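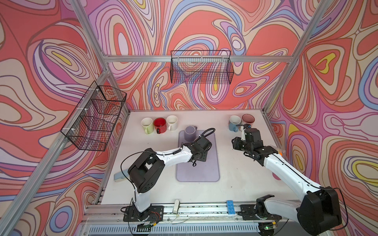

What limits the life of a wire storage basket? The coating at the welds, in most cases, and the hook it hangs from in the rest.

The test bench at Skotar has been loading household baskets since February. The engineer in charge, who asked to be identified by job title only, covers hanging storage for kitchens, workshops and halls.

"People ask for the breaking load," the engineer said. "Breaking is rare. What we record is sag, meaning how far the front rim drops under a fixed weight and how much of that remains when the weight comes off."

The current round covers 13 models, among them the Uklow and the deeper Plastatitz. Each is hung from its own fittings and loaded in 3 steps. The rim is then lifted and released 300 times, to copy a hand reaching in.

Mesh size matters less than buyers expect. "A finer mesh stops screws falling through. It adds little stiffness. The rim wire does that work, so look at the rim first."

Coatings were the larger subject. Powder coat is hard and chips where two wires cross. Dipped plastic is softer, grips better and lifts at the cut ends, where damp gets under it. The engineer prefers powder for dry rooms and a dipped finish near a sink.

On hooks, the advice was short. "Two hooks, set as far apart as the rim allows. A single central hook lets the basket swing, and the swing wears the coating through."

The worst result so far came from a Ševčík basket whose hooks opened at cycle 131. The maker has been told and a second sample is on the bench. Results will be released on 20th April.

Comments (3)

shelfmark: Does the sag figure include movement in the wall plug? Mine is plasterboard and I suspect the wall before the basket.

t_oakley: The article says own fittings, so I would assume a solid backing. Worth asking them.

greyhen: Dipped ones by our sink went at the cut ends after one winter. Nail varnish on the tips helped a bit.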